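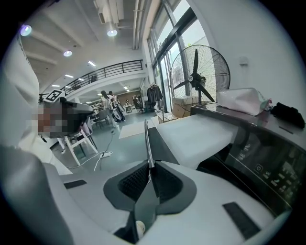 Chairs and the white power strip on the main floor.

Home | Journal | Archive | Contact

Notes on Keeping a Shared Room in Order

May 4, 2022

The large room at Skunddale is used by several groups, and its upkeep is therefore a matter of regular attention. Chairs are to be returned to the wall at the close of each session. Garments left on them are held at the front desk for 9 days.

Cords require particular care. A power strip placed on the floor in front of the seats is convenient for those seated and less so for those crossing the room. I have asked that cords be kept behind the chair legs wherever their length permits.

Waste is collected at the bin with the yellow lid, beside the glass wall. Cardboard should be flattened and tied before collection. The pedestal fan may remain in place through August.
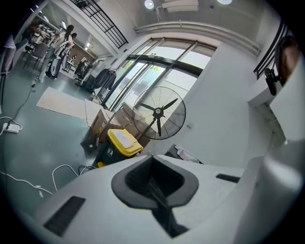
Katalin Győri wrote to ask that the cardboard be moved out on the evening before collection, as two boxes left by the bin soon become five. Her request has been adopted, and the revised notice will be posted at the entrance.

Contact | © 2022 Skunddale Journal | Back to top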